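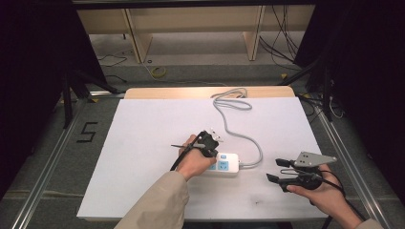

On the handheld part of the draft, I think section 4 is close to done, but the cable clause needs to be split before we vote. As written it covers "cables in the work area" and treats them all alike. A recording station has at least two kinds. There is the task object's own cord, such as the gray one on a white power strip, lying in a loose S across the board and ending in a few loops near the far edge. Then there are the black leads that come off the two handheld grippers. The first kind is part of the task and should be left to vary. The second kind is equipment and should be routed the same way every time.

The earlier message, for those who joined after July:

> 4.3 Cables in the work area shall be secured or
> removed before recording starts.
>
> 4.4 Tracking markers on handheld grippers shall
> be checked at the start of each session. A gripper
> with a missing or bent marker post shall not be used.
>
> 4.5 The station number shall be marked on the
> floor in tape.
>
> We ran 4.3 at Dinduson for 400 episodes and the
> operators found it unworkable with corded objects.
> Suggest we drop it. The Mikuš stations have no
> equivalent clause and have not reported a problem.

I would not drop it. Mikuš uses battery grippers, so the absence of reports from there says little about tethered ones. At Nitthorpe we went back through 3479 episodes and tagged every one in which a gripper lead crossed the task object or its cord. There were 36. In most of them the operator paused, lifted one hand and started the motion again, and the pause is plainly visible in the trajectory. Those episodes passed the existing quality check, which only looks at tracking dropouts and task completion.

Proposed replacement text:

4.3.1 Gripper leads shall leave the work surface on the operator's side and shall have enough slack for full reach to the far edge of the board.

4.3.2 Cords belonging to a task object shall not be tied, taped or straightened unless the task definition calls for it.

4.3.3 If a gripper lead crosses a task object or its cord during an episode, the episode shall be tagged. It need not be discarded.

4.3.4 Cables serving stands, cameras or lighting shall stay outside the marked work area.

On 4.3.3, the Prondano people will ask who does the tagging. My preference is the operator, with a foot switch, at the moment it happens. Review after the fact took us far too long, and two reviewers disagreed on what counts as crossing. I'd define it as contact, or as the lead passing over the object. A lead lying beside the object is fine.

4.4 is good as it stands. One addition: where the two grippers carry different marker mounts, the session log should state which mount is on which hand. We lost 700 episodes to a left/right swap that went unnoticed until the calibration was rerun -- the data were recoverable in principle, but it was cheaper to record them again.

4.5 should say what size the numeral is and which side of the board it goes on. I also want a line saying that the floor numeral does not replace the station ID in the metadata. Tape gets moved.

One open item. The draft says nothing about whether a corded object used as a prop may be plugged in. Our local rule is that it may not, and that the plug end is kept where the operator can check it between episodes. If others do the same I will write it up as 4.6. If somebody has a task that needs a live object, please send the task definition to the list before I do, with the protection used on the circuit.

Comments on the numbered text inline, please. Top-posted replies are getting lost in the archive.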